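Print this thread | E-mail this thread to a friend

Two-arm cell: which gripper fingers are you all using?

wobblyelbow wrote:
Right, I've got to share this because I've been grinning since teatime. We finally have both arms on the one rail and talking to the same controller, and I've spent most of September swapping fingers on and off to see which set I want to live with. I'd got three sets to try. The Zaveo soft pads, the Shiferaw hard fingers, and a pair I printed myself from the Rirkow drawings with the tip made 2 mm thicker.

Short version: the Shiferaw ones are brilliant on anything with a rim and the soft pads are brilliant on anything round. My own are all right. I'm quite proud of them but they're all right.

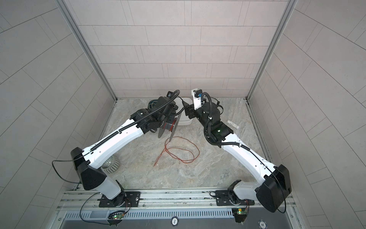

Spools are my favourite test at the moment and I'd recommend them to anyone comparing grippers. They're light, they're cheap, and they punish a sloppy grip straight away, as the flanges want to twist in the fingers the moment you tilt the wrist. Wire is worse than string for this. You get a loose tail like the red one across the floor there, and now the arm has to cope with something that drags and springs back while the other arm is off after the tub. I love it. I ran 100 spool pick-ups on each set of fingers, same start position, same speed, and wrote down the drops:

Zaveo soft pads: 2 drops
Shiferaw hard fingers: 11 drops
Mine: 7 drops

Tubs came out the other way round, with the Shiferaws not dropping a single one. Anyone else tried these side by side?

Print this post | E-mail this post

gantry_gran wrote:
Lovely looking cell! Very jealous of the tiles.

I have to disagree about the soft pads though. I had them on for a whole summer and they were gorgeous for the first few weeks, then they went shiny and everything slid. Did you do your 100 with new pads? If so I'd do it again after you've used them properly. My hard fingers are the same as the day I bought them.

Print this post | E-mail this post

wobblyelbow wrote:
New pads, yes, fair cop. I'll carry on to 400 and see if the number creeps up. I did give them a wipe with a damp cloth halfway through, so perhaps that flattered them a bit.

Print this post | E-mail this post

Pieter Geerts wrote:
Nice work. Two questions about the wrist cameras. Are you using them for the approach, or only the view from above? And how much does the spool block when it is held?

I ask because we compared the two at Brerkavell last winter. For tubs and bowls the wrist view was much better. For spools the top view won easily, and I did not expect that. Once the spool is in the fingers the wrist camera sees mostly flange.

Print this post | E-mail this post

wobblyelbow wrote:
Both, Pieter! Top view to get somewhere near and then the wrist for the last bit. You're quite right about the flange, mine goes nearly blind on that side once it's holding. I've been thinking of tipping the camera back a few degrees. Did you try that, or did you just give up on it for spools?

Print this post | E-mail this post

Pieter Geerts wrote:
We tipped it. It helped with the spool and then it missed the edge of small tubs, so we put it back. If you find an angle that does both, please post it.

Print this post | E-mail this post

sparkplugmoth wrote:
Going to be the grumpy one. I don't think a drop count tells you much with wire in play. If the tail catches under something, the arm gets a tug and the spool goes, and you've marked that down against the fingers. You'd want to tape the tail down for one run and leave it loose for another, otherwise you're comparing tangles.

Also what grip force? Hard fingers at low force will always look bad on a smooth flange.

Print this post | E-mail this post

wobblyelbow wrote:
Not grumpy at all, that's a really good point and I wish I'd thought of it. Force was the same for all three, set for the soft pads because I had those on first. So the Shiferaws may well have been hard done by. I'll do taped and loose, and I'll bump the force up for the hard ones. That's my evenings gone and I couldn't be happier!

Print this post | E-mail this post

gantry_gran wrote:
Told you. Team hard fingers.

Print this post | E-mail this post

sparkplugmoth wrote:
I never said they'd win, only that they should get a fair go. I use soft pads myself.

One more thing while you're at it, check the slack in the cable over each wrist at full reach. Mine was pulling the gripper round slightly and I blamed the fingers for ages.

Print this post | E-mail this post

wobblyelbow wrote:
Will check the slack tonight before I start. Taped runs first, then loose, and I'll put the numbers up in this thread.

Print this thread | E-mail this thread to a friend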